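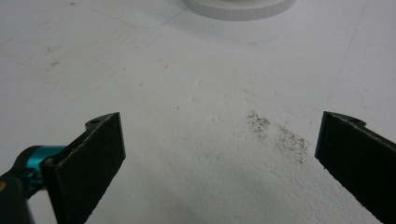
Blog > Retro Hardware > Checklists

3 min read

We use cookies to remember your settings. OK / Manage

Cartridge and console check before a glitch run

I go through this every Thursday before we start poking at save data on the old Stitau handheld. Ajith Thampi wrote the first version, I've added my own grumbling.

[x] Cart contacts cleaned, both sides
Did these with a cotton swab. Came up gray, so I did them again!

[x] Save file backed up
Two copies, on different drives. Sudheer Iyengar lost his whole Flultico file in August and I still hear about it.

[x] Battery cover closes fully
Bit stiff on the left, fine otherwise.

[ ] Save battery holds overnight
Not yet. I set the clock at 9 last night and it had drifted by roughly eight minutes this morning, so I'm ordering a new cell (and no soldering until Ajith is around, please).

[x] Power adapter is the right one
Check the label – the Jemix plug fits too and it's the wrong polarity. Ask me how I know.

[x] Adapter cord, no splits or bare spots
All good.

[x] Link port free of dust
A little fluff, blew it out.

[ ] Reset button springs back
Sticks about half the time. You can play on it, but don't try the Rodrigues warp like this – if the reset hangs during a save you can kiss that file goodbye.

Still open: the save battery and the reset button. Leave the Stitau off the charger until I've swapped the cell.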